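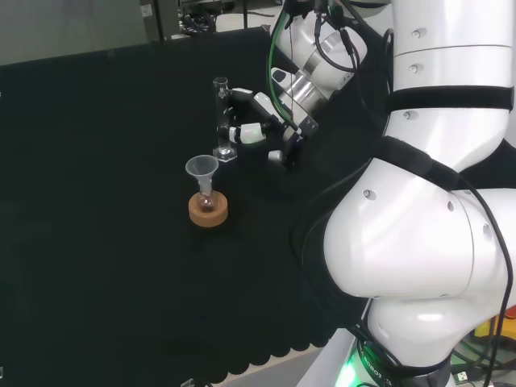 Teaching a pour by remote control

Search this site Go

Posted June 25, 2023 | 7 shares | 3 comments

Pouring from a graduated cylinder into a funnel is a good first task for a two-arm setup. Glass is slippery and tips easily, so the operator has to work slowly, and the recorded motion stays clean.

Put a dark cloth on the table before you start. Clear glass shows up better against it. Set the round flask in a cork ring and seat the funnel in its neck. Use very little liquid until the motion is right.

Put on the control glove and zero the fingers with your hand open flat. Bring the robot hand in from the side, at the middle of the cylinder. Stop just before contact, wait a second, then close the thumb and fingers together – closing one finger first will push the cylinder over.

Lift straight up, move over the funnel and tilt from the wrist. Keep the elbow still. Set the cylinder back down before you open the hand.

Record 12 good runs. Move the flask a little between runs. Delete any run where you had to grab twice.

Comments (3)

Sidra Soomro: Do you keep the runs where a drop misses the funnel?

Dobson: I keep them if the grip was fine.

Zovent: Cable on the wrist kept catching on my cylinder. Tied it back – no trouble after that.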